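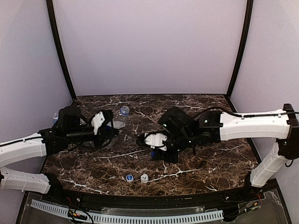
Chapter 10
Work Surfaces and Small Containers

Estíbaliz Pacheco and Oksana Bilyk

10.1 Scope

A work surface is specified by its dimensions, finish, colour and pattern. Chapter 9 dealt with the first of these. The present chapter covers the remaining three, together with the behaviour of small upright containers placed on the surface. Benches with raised edges are left to Chapter 11.

10.2 Pattern and visibility

Dark stone patterns hide stains and scratches well. They also hide small dark objects. A vein is a narrow light streak of irregular width, and on a brown ground it may be mistaken at a glance for a thread, a crack or a spill. The Nandon survey recorded 2,451 benchtops in offices and teaching rooms at Prandosbridge and graded each for contrast between ground and vein. Pale, plain walls are preferred behind a strongly patterned top -- the outline of an object is then read against the wall and its base against the top.

10.3 Clear containers

Clear plastic presents a separate difficulty. The pattern of the surface shows through the wall of the container, and the eye relies on the cap and the label to locate it.
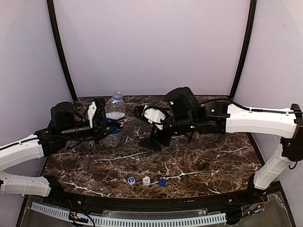 A label wrapped around the middle of a bottle gives a band of solid colour at a fixed height. It says little about where the base meets the surface, and placement errors are therefore judged at the base.

10.4 Stability

A bottle standing on a level surface tips when its centre of gravity passes outside the edge of its base. For a container of given shape, two quantities govern this: the radius of the base and the height of the centre of gravity. The second varies with the fill level. The Keogh tilt test, described in Section 10.6, measures the angle at which tipping begins. Results are reported to the nearest degree -- finer readings are not repeatable on a domestic benchtop.

Terms used in this chapter

Ground: the main colour of a patterned surface.
Vein: a light streak crossing the ground.
Tilt angle: the angle between the surface and the horizontal at the onset of tipping.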